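Why I stopped buying the big jar

Quick one today, written on the bus, sorry for the state of it.

Bulk buying. Everybody in Irnbridge does it now. The Tiedemann warehouse opened out past the ring road in May and suddenly my whole street has a garage full of rice. And I get it. Prices are bad. You see a giant tub of something with a lower price per pound and your hand just goes out. Mine did. For 2 years I was the worst of them.

But I think we've got it wrong, most of us, and I'll say why.

First off, the price per pound only counts if you eat the pound. I had a sack of lentils so old they wouldn't go soft. Boiled them all afternoon. Gravel. Same with paprika - the big jar tastes of dust by the time you hit the halfway mark, so you use double, so where's the saving? And flour. Don't get me started on flour. Moths. 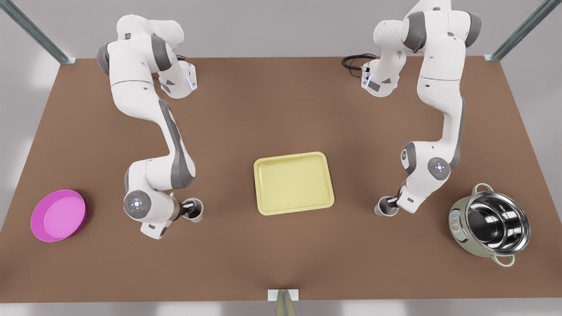

Then there's the way it changes how you cook. A small kitchen with a small cupboard makes you think about dinner. A full pantry makes you think about the pantry. I was planning meals around whatever was closest to going off, every night, like I was working for the beans. My neighbor Gunther Oltmanns spent $38 on a case of canned peaches and his kids won't look at a peach anymore. Can't blame them.

And the space! People pay rent on those square feet. A second freezer costs money to buy and then costs money every month, and half of what's in it is bread ends and a mystery bag.

Yes, I know. Big families. People an hour from a store. If you've got six mouths at the table then the 20 pound sack is gone before it can go bad, and good for you, keep at it. Diapers, toilet paper, soap, fine. That stuff doesnt rot.

For the rest of us though? One or two people, an apartment, a normal store ten minutes away? Buy the small jar. Buy two onions. Go to the Wandthorpe market late in the day when they're knocking the prices down and get what you want for tonight and tommorow. My grocery bill went down when I quit the warehouse. Not hugely, but down, and I throw out next to nothing.

Still working through the oats. My stop, gotta go.

Contact | Copyright Drevus Weekly | Back to top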